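How to clean a glass vase with a narrow neck

My aunt had a vase with a long neck, and for years it had a white ring inside that no brush could reach. I learned this method from Lutfa Begum, my neighbor, and I use it now for every bottle and carafe in our kitchen.

What you need

White vinegar, uncooked rice, dish soap, warm water, and a soft towel. For a vase which holds 1000 ml you need 100 ml of vinegar and 2 spoons of rice.

Step 1. Put the towel in the bottom of the sink. Glass slips easily from soapy hands, and the sink is harder than it looks.

Step 2. Rinse the vase with warm water. Do not use boiling water — old glass can crack from a sudden change.

Step 3. Pour in the vinegar and add the rice. Leave it for 20 minutes. If the ring is very old, leave it overnight.
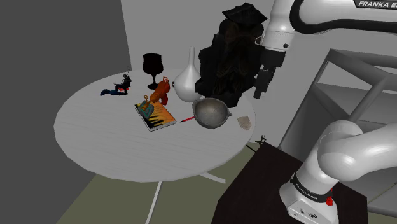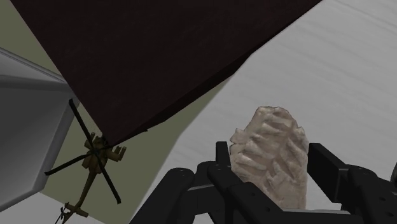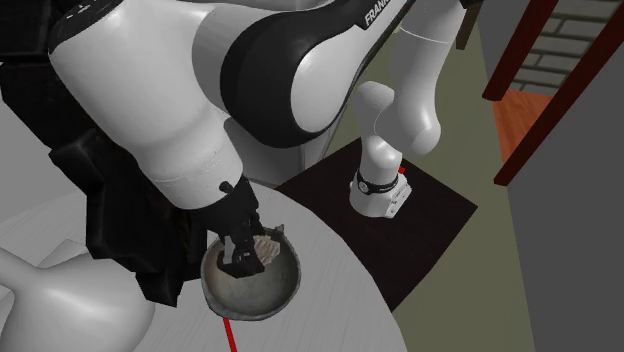 Step 4. Cover the opening with your palm and move the vase in circles. The rice rubs the glass from inside. Go slowly and turn it also upside down, so that the rice comes to the shoulder of the vase, where the dirt likes to stay.

Step 5. Empty everything into a sieve. Please do not let the rice go down the drain. I did it once and had to call Edivaldo Leite from downstairs, with his tools.

Step 6. Wash with one drop of soap and rinse until there are no more bubbles.

Drying

This part takes the most patience. Stand the vase upside down on a rack, so the air can enter. If you put it flat on a towel, the water stays inside and makes new spots. A thin strip of cotton cloth, pushed in with a chopstick, will take the last drops.

If the glass is still cloudy after two tries, it is perhaps scratched by time and not dirty. Vinegar cannot repair this. Also do not use the method for vases with gold paint or a glued base. For those I use only water and a little soap.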